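2022-02-01
Bench notes, crumb and debris cleanup, entry 5

Continuing from the November entries. Purpose is still to settle on a standard surface, pan and brush for the cleanup bench so that results from different people can be compared. Sample batch is 3253, the coarse tan-orange stuff that sheds when handled. Hjalti Skov cut the new pieces and left the remainder in the Groka bin under the sink. Bin lid does not seal. Use tape.

Surface. Brown paper from the Solberg roll, one sheet, laid over the white table with a margin left bare at the sides and front. Previous entries used the bare tabletop. Two problems there: pale dust could not be seen against white, and the front lip of the pan slid ahead of the brush. Paper has more drag and the tan fines show up acceptably under the ceiling lights. Not ideal for the darker fraction. A gray sheet might be better — ask Hjalti whether Nasero still carries it.

Paper must be flat. Any ripple under the pan lip lets fines pass underneath, and they then get counted as a miss when the brush did its job. Smooth from the center out and leave it ten minutes before placing anything.

Pan and brush. Pan is the pale pink one with the long handle and the wide, shallow scoop. Brush is the wooden-handled one with black bristles. Stiffer brushes tried in November flicked the small pieces over the back of the pan. Soft ones left a dust line at the lip.
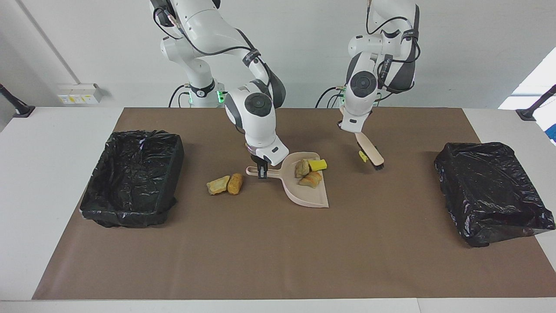

Pan flat on the paper, chunks and yellow sponge block in the scoop, two more chunks on the paper to the left of it.

The yellow block goes in the same tray as the chunks between runs. It weighs very little and moves with almost no contact, so it is a fair check on brush pressure: if it jumps, pressure is too high. The chunks need a longer, slower stroke. Short strokes break the corners off and make more fines than there were at the start.

Weighing. Tare the pan with the handle supported, otherwise the handle tips it off the scale plate. Scale drifts by nearly 2 g over a morning if it is left next to the window. Moved it to the Furonside cabinet. Starting mass per run stays at 200 g, chunks and fines together.

Changes from now on:
Replace paper when creased, and note the change in the log.
Tap the brush out over the bin, not over the sink.
Wipe the pan dry before taring. Static is worse after a cloth wipe, so wait a few minutes.
Keep chunks that have lost corners in a separate tray marked USED.

Open: whether the lip of the pan is straight. Held against a steel rule it seems to bow slightly at the middle, but the rule itself is old. Check with the good one when it comes back from the upstairs shop.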